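The Last Bus to Clerent

My mother told me to take the road by the river, and I took the other one. I was eighteen and the other road had a bus.

It left from Flandale at ten past four, in front of the shop where they sold seed and rope. The driver was an old man with a cushion behind his back. He looked at my suitcase and then at my shoes, and he said that the ticket to Clerent was 38. I had counted on less. I gave him the money and sat behind him, on the side where the sun was not.

There was one other passenger, a woman with a hen in a box. The hen was quiet. The woman was not. She asked me where I was going, and when I said Clerent, she asked who was dead.

"My uncle," I said. "But he died in spring. I go only for the house."

"For the house," she said to the hen.

I did not know my uncle well. He had come to us one time, when I was small, and he ate standing up at the kitchen window. My father said afterward that his brother could not sit at a table where he owed money. I asked how much he owed. My father said 1,000, and that it was not the money. For many years I thought it was a very strange thing to say, because in our house it was always the money.

We passed Ivville, where two boys got on and got off again after one stop, laughing. The fields after Ivville were all cut. It was August and the dust came in through the floor of the bus. I put my handkerchief on my mouth and the woman did the same for the hen, she laid a corner of her scarf over the holes in the box.

"He grew corn, your uncle?" she asked me.

"I don't know what he grew."

"In Clerent everybody grew corn. Then came the bad year and they sold to Arriaga, all the low fields, for nothing. My sister's husband sold. He got a tractor for it, and what should he plow with a tractor when he has no field?"

I said that I was sorry. She shrugged her shoulders and looked out on her side.

The driver had not spoken since Flandale. Now he spoke, without turning his head. "There was one who did not sell," he said. "He had the piece behind the church, it was not big. The man from Arriaga came to him with the paper 10 times. He always gave him coffee."

"And then?" said the woman.

"Then he drank the coffee and went home."

I wanted to ask if this was my uncle, but I was ashamed that I had to ask it. A nephew should know. So I watched the neck of the driver, and the road over his shoulder, and I waited for him to say more. He changed the gear and we went up the hill.
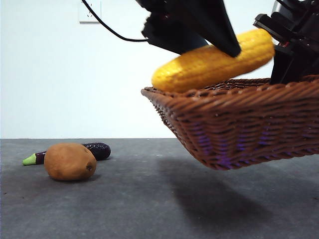
At the top he stopped the bus, although there was no stop. He left the motor running. From there one could see Clerent, the church and the roofs, and on all sides of it the flat brown land that belonged to Arriaga. Behind the church was a small green piece, the shape of a sleeve. It was so green that I thought first it was water.

"Who takes care of it?" I said. "He is dead since spring."

"It was already in the ground when he died," said the driver. "After that, you know. One goes by with a bucket. Another one goes by." He rubbed his back on the cushion. "I have been by."

The woman with the hen had stood up to see better. She held the box against her stomach and her mouth moved a little, as if she read something.

In the pocket of my jacket I had a letter from Arriaga. It was polite and had a line at the bottom for my name, and they offered me 1,000 for the house and the land together. I had found this a good price at home. I had spent it already in my head, on a room in the city and a coat.

"Do you have coffee in that house?" the driver asked me.

I said I did not know what was in the house.

"There is a tin," he said, "over the stove – or there was." And he let go the brake.

More stories

The Well at Noon
Two Brothers and a Boat
What the Tailor Kept
A Winter Without Salt
The Borrowed Umbrella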